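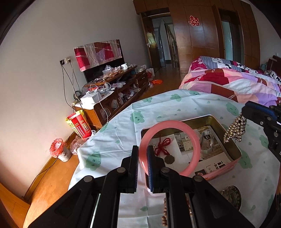 Pink bangle and the tin, before lunch.

May 15, 2023

Got up late and did the jewelry tin. I have been meaning to do it since November, when we moved here from the Jondgate apartment and the tin went into a box with the kitchen towels. The lid didn't make it. Everything has been knocking around in there under a plastic bag ever since, and every time I want one thing I have to take out four others.

I worked on the cloth with the cloud faces. It is pale and everything shows up on it, which the old brown blanket was no good for. I lost an earring in that blanket once and found it with my foot.

The pink bangle first. I used to wear it on my left wrist until it got too tight over the knuckles. Soap helps getting it on and cold water helps getting it off, and both take longer than they used to. I looked it over near the window for the hairline I thought I saw last winter and couldn't find it. Either it was a hair or my eyes are worse. I will keep it in the tin and stop wearing it to wash dishes.

The papers in the bottom are still the printed ones with the little photos of rooms, from when we were looking at places. I read through them again, which took a good part of the morning. One was the apartment with the long balcony that we didn't take. The rent was 600 more a month and the bus stopped at nine, so it would have been a mistake, but I still think about that balcony when the laundry is hanging in the hallway. I left the papers where they were. They make a decent lining and keep the metal from scratching things.

The red cord with the coin on it has gone stiff at the knot. The tassels are all right. I tried combing them with my fingers, then stopped before I made them worse. There is also the little glass bottle. I don't know why I have kept it in with the jewelry. It used to have hair oil in it, I think, and for years I have been saving it for something small enough to go inside.

The gold and silver tassel pendant is the one thing I would like to wear more. It came from the Lomeo counter in Fistmont, on the last day of a sale, marked down from 200 to 100. I wore it to a wedding and it caught on my sweater the whole evening. It needs a plain dress with nothing knitted near it. I have one, navy, but the zipper is broken. Added the zipper to the list.

The round metal ornament had a bit of thread wound through it, so I picked that out with a pin. The prayer beads I wiped with a soft cloth and nothing else. The man at the repair stall told me never to use oil on them, and the woman at the next stall told me to use oil once a year. I have done neither for so long that I don't suppose it matters now.

Lunch was noodles and the rest of the cabbage. I should have cleared the top of the TV cabinet while the water was boiling. It is all bags and charging cables, with my mug in the middle. I moved the mug to drink from it and put it back in the same place. The small bin needs emptying too.

After lunch I took out the bracelets and tried putting like with like, the hard bangles together and the beads inside them. It takes up less room if they nest. The green ones I handle slowly. I don't trust myself with them over a hard floor, so they stay on the cloth until the moment they go back. The pearls I coiled up on themselves. They are too long to lie flat and if I hang them from a hook the string stretches. The silver ring can live beside them for now. It fits only my little finger and looks silly there.

I put the watch in the tin with the pink bangle and the red string. The watch needs a battery, or it did the last time I wore it – I never checked after that. The folded money goes on the bottom with the papers, as it always has. I added it up once and then spent part of it, so I have decided to leave it alone and be pleasantly surprised later. 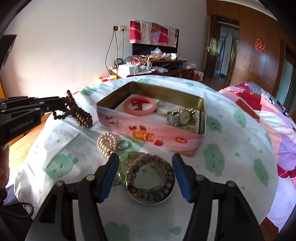 ## Evening

Everything is back in the strawberry tin except the prayer beads, which I have put in the drawer next to the bed. They are the longest thing and they catch on everything else. The tin closes with nothing, still. I cut a square of cardboard from a carton and it sits on top well enough, but it slides off when the tin is carried. A rubber band might do it.

I looked at jewelry boxes online for a while. The ones with little velvet slots are made for rings, and I don't have rings. The ones with deep compartments cost more than most of what I would put in them. Closed the page. The tin held candy first and it has been fine for this since.

Made the bed again and straightened the quilt. One of the pink squares is coming loose at the corner, so that goes under the zipper on the list. I have pink thread somewhere, probably in the sewing bag, which is probably on the shelf behind the winter coats.

Tomorrow: watch battery, rubber bands, empty the bin. Call about the zipper if the shop opens before I leave. And the cabinet, if there is time – at least the cables.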